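Laundry folding: can a machine do it yet?

Partly. A two-arm setup such as the Zonola can handle a T-shirt if the work is set up for it.

Use a plain white table. Colored shirts are easier to pick out against it.
Lay the shirt out as one layer before the first grip.
Grip two corners of the same edge and lift slowly. Keep the rest of the cloth on the table.
Check the sleeves. A bunched sleeve spoils the fold.

Allow 90 seconds per shirt. Socks and fitted sheets are still hand work.

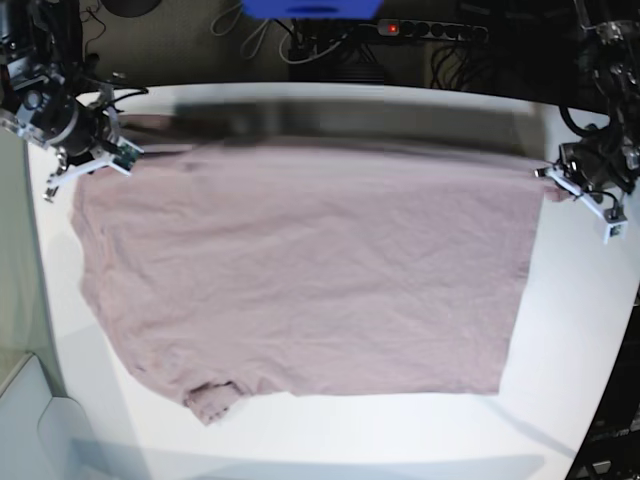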